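4.3 Checking the wrist view in the simulator

Do this before you power the arm on the bench.

1. Open the Melleck bench file and load your own arm settings.
2. Set the arm to the home position, then lower the wrist until the board fills most of the view.
3. Check that the tip of the gripper shows at the bottom of the view. If it does not, go back to 4.2 and enter the camera tilt again.

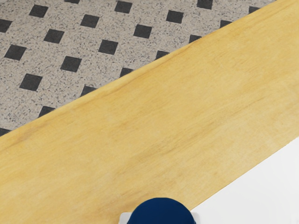

4. Save the pose as number 191.

Note: Board height is stored in millimetres. The default is 600.

Caution: Do not run a saved pose on the real arm until section 5 is complete.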